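About Us

The Temside Forum is a membership organization for people who want the United States to have a smaller and more careful foreign policy. We publish essays and a newsletter, hold a public lecture series, and run a reading course on the history of American intervention abroad. We are not tied to a political party and we do not endorse candidates.

What we believe

We think the Constitution gives the decision to go to war to Congress, and that presidents of both parties have taken that decision for themselves for most of our lifetimes. We would like to see it returned. We oppose open-ended authorizations for the use of military force, undeclared wars, and secret commitments made to foreign governments without a vote.

We also favor free trade and open travel. Our members do not agree on everything here. Some would keep a few treaty alliances and some would leave all of them. Some accept sanctions aimed at individual officials, while others see any sanction as a step toward war. Our essays reflect those differences and we do not edit them out. What our members share is the view that the burden of proof belongs to the person who wants to send troops, weapons or money overseas.

We are often called isolationists. We don't use the word for ourselves. Most of us have lived, studied or worked in other countries, and several of our regular writers were born in one. Keeping an army at home has very little to do with keeping people at home.

How we started

The Forum grew out of a discussion group that met at 7:30 in the evening in the back room of the Temside public library. Luzius Thaler, a retired high school history teacher, had put up a notice asking whether anyone wanted to read the congressional debates on the Mexican War. Nine people came. They finished the debates by December and went on to the Spanish-American War, and then to the Philippines, which took up most of the following year.

Davoud Esfahani joined during the Philippines readings. He had worked as a court interpreter and later as a translator of legal documents, and he suggested that the group write up its notes so that people who could not attend would be able to follow along. Those notes were mailed out, four pages at a time, to anyone who asked for them. When the mailing list passed 200 names the group rented an office on Flokmont Street, opened a bank account and adopted bylaws.

We are still on Flokmont Street, one floor up from the original office. The library group still meets as well, and it is open to anyone whether or not they belong to the Forum.

What we publish

Our newsletter, the Temside Letter, comes out once a month. Each issue has one long essay, two or three short comments on current legislation, and a page of letters from readers. We print letters that disagree with us, and we ask only that they be under 300 words and signed. The Letter is free by email. A print edition is mailed to members who request it.

Essays on the website run longer and appear when they are ready. Recent subjects have included the legal history of the War Powers Resolution, the cost of overseas bases, arms sales approved without debate, and the way emergency declarations are renewed year after year with hardly a mention in the press. All of our back issues are in the online archive and can be reprinted with credit.
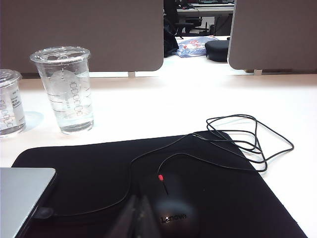
At the desk, Flokmont Street office.

We pay our writers. The rates are modest, but we think people should be paid for work, and it lets us hear from younger writers who can't afford to give their time away. If you would like to propose an essay, send us a paragraph describing it along with a sample of your writing. Finished pieces sent without a proposal take longer for us to read. We reply to everyone, usually within a month.

We check quotations against the original source before anything is published. If we can't find the source, the quotation comes out, even when it is a good one. Corrections are listed at the bottom of the essay they apply to and again in the next issue of the Letter.

The Khosravi Lectures

Twice a year we invite a speaker to Temside for a public lecture, followed by an hour of questions. The series is named for the family whose gift paid for its first five years. Speakers have included veterans, historians, a former embassy staff member and a farmer who wrote a book on grain embargoes. The hall seats 275 and admission is free. Audio of each lecture is posted in the archive, and transcripts can be mailed on request.

The reading course

The Sevirari Course is a ten-session program for adults and for students in their last two years of high school. It begins with Washington's Farewell Address and ends with the debates after the September 11 attacks. Readings are taken from speeches, treaties, court opinions and newspapers of the time, and they include the best arguments we could find in favor of intervention. Groups of six or more can run the course on their own with our printed guide – churches, homeschool families and veterans' groups have all done so. Teachers may copy any part of it for classroom use.

How we are funded

The Forum has 800 dues-paying members, and dues cover most of our expenses. The rest comes from individual gifts and from the sale of course guides. We do not take money from any government, foreign or domestic, or from companies that hold military contracts. A yearly financial statement is available from the office.

Who runs it

Luzius Thaler is president and edits the Temside Letter. Davoud Esfahani directs the reading course and handles requests to translate our essays. A board of seven is elected by the members and meets every quarter. The minutes are open to any member who wants to read them.

Getting in touch

The office is open on weekdays from 10:00 in the morning until 3:00 in the afternoon. Visitors are welcome, but please call first if you want to use the print collection, as part of it is kept in storage. Membership forms, lecture dates and the archive can be reached from the menu at the top of this page. Students may join at half the regular dues.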